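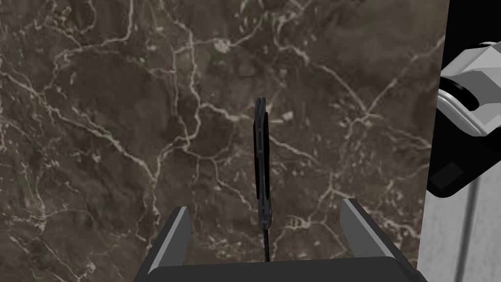
Marthinus Nel asked early on whether the arm would do the same thing on a day when it had no audience, and he wanted the answer in writing. The log figures further down are for him.

Progress report to Radebe, second period
Tuesday, July 15, 2025

The open day was the main item in this period's plan and it went ahead as scheduled. We had 35 visitors, mostly from local manufacturers, plus two of your own staff. The program was a short talk by Mehwish Shaikh, a run in simulation on the big screen, and then the same task on the Roklow bench arm.

The simulated part showed a gripper with its fingers open and a slim dark object between them, over a veined marble surface. We use marble because a busy pattern is harder on the vision software than a plain tabletop. Several visitors wanted to know how much of the training is done this way. At present all of the first stage is, and the bench arm is only used for checking.

Log figures. In the weeks before the open day we ran 443 grasp attempts on the bench with no visitors present. The arm completed 300 of them without help. Thin objects standing upright gave most of the trouble — the arm tends to close a little early and push them over. On the open day the schedule allowed only a handful of attempts, and the results looked much like the log. We have sent the full file to Marthinus.

Problems. The talk ran long and the last group had less time at the bench than the others. The sound in the demonstration room was poor, and people at the back said so on the feedback forms. Ariel Samonte has priced a small speaker set and it fits within the existing equipment line.

Spending is on plan. The Pasent sensor order was late and will be charged to the next period.

Next steps. Nomvula Nkosi is reworking the closing motion for thin objects, and we will repeat the bench runs with the same object set. A second, smaller demonstration is planned for September. We would like to know by the end of this month whether Radebe wants places held for it.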